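Jaston Plush Bedspread, Pink: Eight Months In
Posted August 2024 by Mireille Abu Hammour

I bought the Jaston bedspread in December for 57 dollars, plus shipping from the Darville warehouse. It replaced a cotton quilt that slid off every night. It goes on the bed in my daughter's room and gets used year round, because she won't give it up in summer.

The pile is still thick. It does crease down the middle if it has been stored folded, and the creases take a day or two to relax. The embossed pattern is faint, so don't buy it for that. 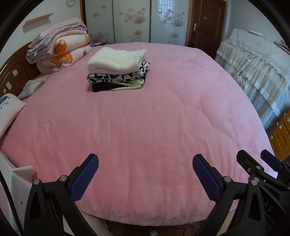 Washing and drying

Cold water, gentle cycle, no softener. It fills my machine completely. Drying on low takes 87 minutes, and I stop once to shake it out. It shed a lot in the first wash and very little after that. The color has held.
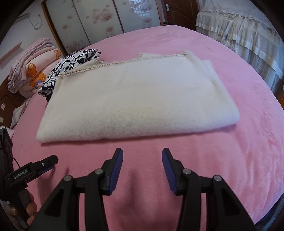

My other complaint is static. Fleece clings to it in dry weather, and folding laundry on this bed can mean a few small shocks. A white fleece blanket with a braided cord trim is the worst match, as the trim loops loosely and picks up pink lint. Smooth cotton is fine.

Four stars. I would buy it again at this price, but not at the 80 they ask now.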